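Wednesday talk, Prarkside, 20 minutes
Anju Khurana

Start with the question from last time: how often should you replace mascara? Three months is my answer. Write the opening date on the tube with a marker.

Powder lasts longer. Cream blush and liquid foundation sit in between, and smell is a fair test for both. Ask who has something at home older than a year. Wait for hands. 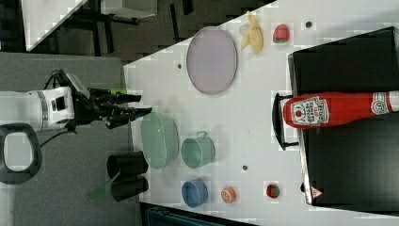
Lavender plate and pale green basin on the white table.

Sharpeners next. Wipe the blade after each pencil. Pass the Jesance liners along the rows, caps on.

Sponges: wash with mild soap, squeeze, leave out of the bag until dry.

Handout has 46 products with dates. Questions until 7:30.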